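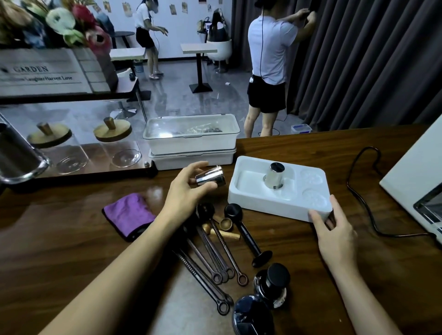 Kirstin Strachan wrote in to ask whether a newspaper page can be kept flat and white forever, as she has the whole front section from the week of the Dernby memorial dedication and it's already going the color of weak tea. Forever, no, but you can slow it way down, and it's one of my favorite little jobs! Once you've done one page you'll want to do the whole drawer.

I've put the paper stuff first and then the plaque and bench questions, which come in every September.

Newspaper pages and programs

Unfold the page as soon as you can. Fold lines are where newsprint breaks, and a page that has sat in quarters for years should be opened slowly on a clean table, with a sheet of plain white paper over it and a few heavy books on top for 3 days or so. Don't iron it. I know someone's aunt always did.

Take out paper clips, staples and rubber bands. If a staple has rusted in, bend the legs up with a butter knife and push it back out from behind – pulling from the front tears the paper nearly every time.

Skip tape completely, even the kind that says it's for photos. A tear holds together perfectly well inside a clear polyester sleeve, and you can still read both sides.

Look for the words "acid-free" and "buffered" on the backing board. Buffered is good for newsprint, but keep it away from color photographs, which want the unbuffered kind.

Make a good copy first thing! Scan it, print it on decent paper, and frame the copy. The original goes flat in a box in a bedroom closet, away from the attic and the basement. I have the Losel parade program from when my dad marched, 22 pages, and the copy on the hallway wall looks so good that visitors ask to touch it.

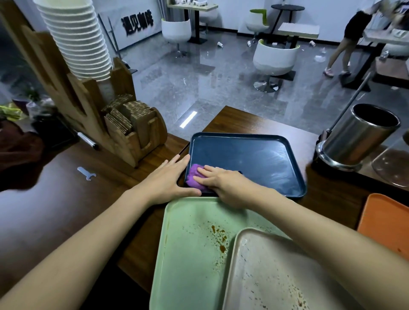 Brass and bronze plaques

If the plaque is on public ground, ask whoever looks after it before you do a thing. Many of them have a clear lacquer or wax coat, and metal polish will take that off in patches.

For one at home, start with a soft dry brush to get the grit out of the letters. Then lukewarm water with a drop of mild dish soap, a soft cloth, a plain water rinse, and dry it right away. Get into the corners with a cotton swab. On bare bronze, a thin coat of clear paste wax rubbed on and buffed out after 5 minutes gives a lovely deep glow, and rain beads right up on it.

Leave the green or brown color alone if it's even all over. People pay extra for that!

Stone is a different animal. No bleach, no vinegar, no wire brush. Plain water and a natural bristle brush, working from the bottom up so you don't get streaks, and a lot of patience on the lichen.
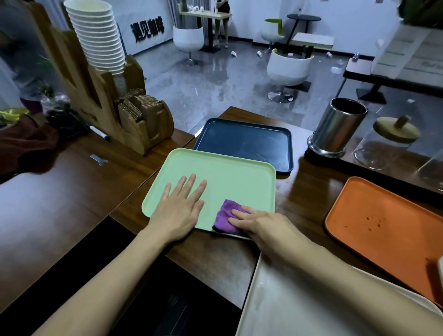 Flowers and candles left outside

Take the plastic wrap off bouquets before you set them down. They last longer, and whoever tidies up can compost them.

Put candles in a deep glass jar with an inch of sand in the bottom. It holds the candle straight on windy evenings and you can lift the whole thing out at the end.

Ribbon runs in the rain, red worst of all, so keep it off pale stone. I tie mine to the bench slats with undyed cotton string.

Handwritten notes

Pencil holds up outdoors far better than felt tip. If you want to bring a note home later, dry it between paper towels, changing them every few hours, before it goes anywhere near a box. Write the date and who it was from on the sleeve, too.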